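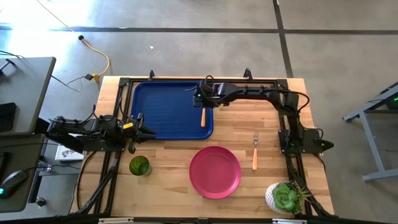 Two-arm table with the blue tray, plate, tumbler and fork.

Re: [cell-practice] Draft rules for shared tables, section 4 onward
4 min read

Villads, thanks for getting the draft out before the meeting. I've read it twice and tried the checklist on our own table. Comments below your text.

On October 19, 2026, Villads Þorgeirsson wrote:
> Section 4. Before the arms are powered, the operator walks the
> full edge of the table and removes anything that is not named on
> the task sheet. Decorative items count.
>
> Section 5. Cables on the floor are either taped down or kept
> outside the marked walkway. The operator checks this at the start
> of each session and after any furniture is moved.
>
> Section 6. Handovers between arms are done with unbreakable
> items only, until the pair of arms has logged 24 clean handovers
> on the same program.
>
> Please tell me what does not work at your site. I would like to
> send the text to Prernarmont before the end of October.

Section 4. I agree with the intent, but "not named on the task sheet" is too strict for us. We keep a potted succulent in the lower right corner of the table on purpose. The Pugh program treats it as an object to stay clear of, and we want it there when we check clearances. It is not on the task sheet, as the task sheet only lists things that get picked up. I suggest two lists on the sheet: items to be handled, and items that stay put. Anything on neither list comes off the table.

I would also ask for a line about glass. A green tumbler stood on the left side of our table with the left gripper reaching across above it toward the tray. Under your wording that is fine as long as the tumbler is listed. I would rather see a minimum gap in the rule, and I would leave the number to each site. Kaden uses 7 cm. Ours is larger, but our arms are older.

Section 5. Good as it stands, with one change. "Marked walkway" assumes there is one. We have a bare concrete floor and no walkway marked on it, and a yellow power cable that crosses toward the corner of the table. Leif Bjarnason has asked for tape twice. For sites with no marking, the rule could say that cables are taped wherever a person would stand to reach the stop button. Add chairs to the check too. An office chair rolled over a cable does more harm than a foot.

Section 6. This is the one I would like to talk about at the meeting.

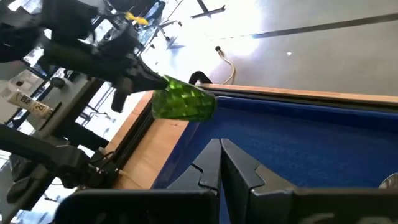
Cup in the other arm's gripper, seen from the right gripper. Blue felt in the bin below.

The number 24 seems to come from the old Boletti sheet, and there it was meant for rigid blocks. A tapered cup is a different case. If one arm has it by the narrow end, the second arm has only the wide end or the side left to take, and the grip is different each time the cup turns a little. We log cups, flatware and blocks separately, and I think the rule should ask for that. Otherwise a site can pass on blocks and go straight to glass.

Suggested wording:

"Handovers are logged per item shape. A new shape starts again at zero. Until the count is reached, the handover takes place over a padded surface or a lined bin."

I would also say what "clean" means. For us it means no drop, no stop pressed by hand, and no contact between the two grippers. Ragnheiður Laxdal wants to add a force limit, but two of the member sites have no way to read one, so I would put it in the notes.

Small things:

- Section 2 says "operator" and section 3 says "user". Pick one.
- The power-down order in section 7 should come before the cleanup text. At present you could read it as clearing the table with the arms live.
- The sheet still has 2000 as the log limit. Our logger stops at that number and overwrites from the top, so either raise it or tell people to save the file first. We lost 22 entries that way in the spring.
- Bent Hauksdóttir asked if the rules cover visitors. I could not find it. One sentence would do.

I can take a first pass at rewriting 4 and 6 if you send me the editable file. Section 5 I would leave with you.

Regards,
Gunnlaugur Arnardóttir

7 comments · 2 shares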